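How a Parcel Finds Your House

When a person buys something from an online shop, the item is usually in a building far away. Several steps take place between the click of the "Buy" button and the knock at the door. They happen in a fixed order.

Step 1: The order

The shop's computer receives a message. The message lists the item, the number of items, the address and proof that the bill has been paid. The computer gives the order a number. Two orders never share the same number, so two people called Smith who buy the same socks on the same morning do not get mixed up.

Step 2: Picking

Large shops keep their goods in a warehouse. The one at Hadthorpe has 2000 shelves. Each shelf has a code made of letters and digits, like a seat number in a theater. A worker called a picker reads the code on a small screen, walks to the shelf and takes the item. The picker then scans its barcode. If the barcode does not match the order, the screen shows a red light and the item goes back.

Goods are not always stored with others of the same kind. A teapot may sit beside a board game. The computer remembers where everything is, so the shelves do not have to look tidy to a person.

Step 3: Packing

The item goes into a box. A box that is too big wastes space in the truck, and the item can slide around inside it. A box that is too small may split. Packers fill the gaps with paper or bags of air. The filling takes in some of the force if the box is dropped.

A label is stuck on top. It shows the address in words for people and in a barcode for machines.

Step 4: Sorting

Trucks carry the boxes to a sorting center. The center at Urnley is used for all parcels going to Drurndale and the villages near it. The boxes ride on a moving belt under a scanner. The scanner reads each label, and a small arm or flap pushes the box down the correct chute. In April the Urnley center sorted 1305 parcels in its busiest hour. Of these, 544 were for Drurndale. 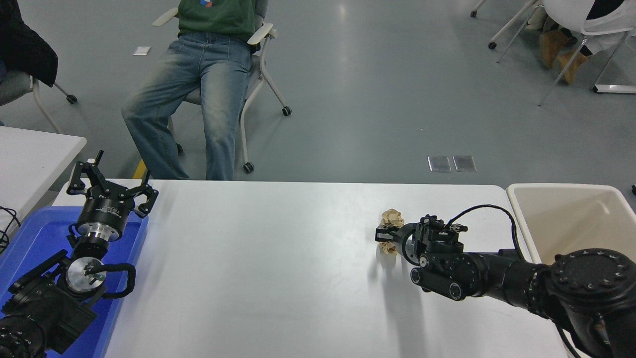
Furnival Museum of Shops and Trade, Schools and Families Team
Page last checked: May 2026

Step 5: The last part of the trip

Parcels for the same area are loaded into one van. The parcels for the last house go in first, at the back. The parcels for the first house go in last, next to the door. A computer plans the route so that the van does not drive down the same street twice if it can be avoided.

The driver scans each parcel again when it is delivered. This final scan tells the shop that the order is complete.

Sending things back

Sometimes a coat does not fit or a lamp is the wrong color. The buyer can return it, and the parcel makes the same trip in the opposite direction. At the warehouse a worker opens it and checks it. An item in good condition goes back on a shelf. A damaged item may be repaired, sold at a lower price or recycled.

Words to know

Barcode: a pattern of lines that a machine can read as a number.
Chute: a slide for boxes.
Picker: a worker who collects items for orders.
Warehouse: a large building where goods are stored.

Something to try

Find an empty delivery box at home and look at the label. Ask an adult to help you find the barcode and the name of the town it was sent from. Then find both towns on a map and measure the distance between them with a ruler. The map's scale will tell you how many miles each inch stands for.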